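FOR IMMEDIATE RELEASE
May 30, 2018

Wetstead Publishes Findings on Everyday Tidying by Machine

Study of ordinary office desks finds that single objects are within reach, while whole chores remain some way off

STETBRIDGE – Wetstead, the applied research firm, today published the findings of its desk-clearing study, the second stage of a program that asks whether machines are ready to take on routine chores in homes, offices and small shops. The study concludes that picking up one known object is now a reasonable task for a simple two-fingered gripper. Clearing a desk from start to finish is still a job for a person.

The work began in January and was carried out with Berhe, which supplied the gripping hardware, and Rerkurlow, which handled software and testing. It covered 300 trials on 16 desks. The desks belonged to working staff and were used as their owners had left them, with cables, papers, cups and packaging in place.

Each trial consisted of one request, such as lifting a drink bottle from a desk and setting it down in a marked area. A trial was counted as complete only if the object arrived upright and the objects beside it had not been moved.

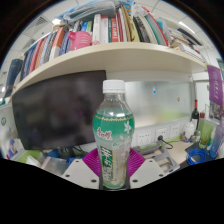

Drink bottles were chosen as the main test object for practical reasons. They are found on nearly every desk, they are tall enough to tip over, and their weight changes as they are emptied. A clear bottle also presents a known difficulty for machine vision, as the background shows through the plastic and the outline is easily lost. In the trials, printed labels proved to be the most dependable guide to where a bottle began and ended.

The findings are mixed. Bottles standing in open space were handled well at every site. Results fell when a bottle stood close to loose cables or thin plastic bags, either of which could be drawn along with the object. Cups were harder than bottles, and cups lying on their sides were harder still, as the machine had first to decide how the cup should be turned and then find room to turn it. Flat items, including single sheets of paper, were left out of the scoring after early attempts produced no useful results.

The report gives particular attention to judgment. A person clearing a desk knows without asking that a half-finished drink should be left alone, that a page of notes is to be kept and that an empty wrapper may be thrown away. The software used in the study had no dependable means of telling these cases apart. In 13 trials it selected an item that the owner of the desk wished to keep where it was. Wetstead regards this as a more serious obstacle than grip strength or speed, and has made it the main subject of the next stage.

Speed was recorded but not scored. The machine was slower than a person in every comparison, and the report makes no claim of savings in time or labor. It advises businesses against planning staff changes around household or shop-floor machines at this point, and suggests that early uses will be narrow ones – returning bottles to a crate, for example, or restocking one shelf with one product. 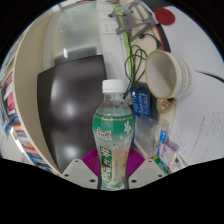 Rerkurlow welcomed the publication and said that the results should be read with some caution, as the same kinds of bottle appeared in a large share of the trials and a wider range of containers might have lowered the rate of success. It added that cluttered desks had been far more useful to its engineers than the clean benches used in earlier work, and that it would ask for more of them. In its view, a machine that can be trusted with one corner of a desk would already be of value to people who have difficulty reaching or lifting.

Wetstead accepts the point on variety and will broaden the list of objects in the third stage, adding jars, cartons and soft packets. Kitchens and stockrooms in Stetbridge will be included for the first time. The gripper will keep its two-fingered design, which Berhe considers sufficient for most items of this size, although the finger pads will be revised for wet and very light containers.

The full report, with the test procedure and a list of incomplete trials, is available free of charge from the Wetstead press office. Firms wishing to offer a workplace for the third stage may apply through the same office.

About Wetstead
Wetstead carries out applied research on machines for everyday work. Its offices and test rooms are in Stetbridge.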